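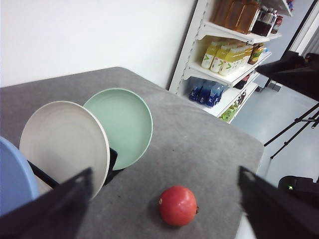
Teaching by Demonstration: Common Questions

Home | Setup | Recording | FAQ | Support

These answers cover the Somel hand controller and the Brimach recording software as we run them at our Lodcombe site. If you are starting from a new install, do the Setup pages first.

Do I need to know how to program?

No. You hold the controller, move the arm through the task and save the run. Brimach stores the arm motion, the finger opening and the wrist camera view together. The only typing is the task name and a short note.

What is the difference between hand guiding and remote control?

In hand guiding you take hold of the arm itself and push it where it should go. In remote control you stand or sit away from it and the arm copies your controller. We use remote control for most tabletop work, as it keeps your hands out of the camera view. Hand guiding is still handy for teaching a single fixed position, such as a parking spot.

How many demonstrations does one task need?

For a simple pick and place with one object, start with 72 good runs. Tasks with several objects, or with a rack where items have to stand upright, take more. Our largest set so far is 2,000 runs, and it was recorded by several operators over a few months.

Should every run look the same?

The goal should be the same. The starting layout should not. Move the object between runs, turn it, and put it near the edges of the work area as well as the middle. A round piece of fruit and a plate on its edge call for very different finger openings, so record them as separate tasks until each one works alone.

How fast should I move?

Slower than feels natural. Fast moves blur the wrist camera view, and a blurred object is harder for the model to place. Slow down most in the last stretch before contact.

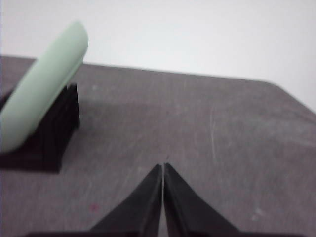
The same goes for backing away. Open the fingers fully, lift straight up, then move off. Operators tend to rush this part once the object is down, and the arm learns the rush along with everything else.

I made a mistake in the middle of a run. Should I delete it?

It depends on the mistake. If you missed the grasp and then recovered calmly, keep the run and tag it "recovery" – these are useful. If you bumped the table, dropped the object on the floor or let go of the controller, delete it.

Do I have to stay still at the start and end?

Yes. Wait 2 seconds before the first move and 2 seconds after the last. Brimach uses the pauses to trim the file.

The arm lags behind my hand. What is wrong?

Check that the controller is on the wired connection, then close any other program that is using the cameras. If the lag is still there, restart the Manalo bridge and home the arm again. Do not record with lag. You will start to lead your movements without noticing, and it shows in the results.

How long can one person record?

Take a break after every 5 runs when you are new. Later on you can go longer, but stop when your grasps get sloppy. Arnel Estrella, who trains our operators, goes through each new person's first set with them before it is added to the shared data.

Can I use data recorded before the April update?

Yes, but convert it first. Older files store the finger opening on a different scale – the converter is in the Tools menu.

Filed under: Robot Teaching, Remote Operation, Help

Contact support | © 2023 Lodcombe Robot Teaching | Back to top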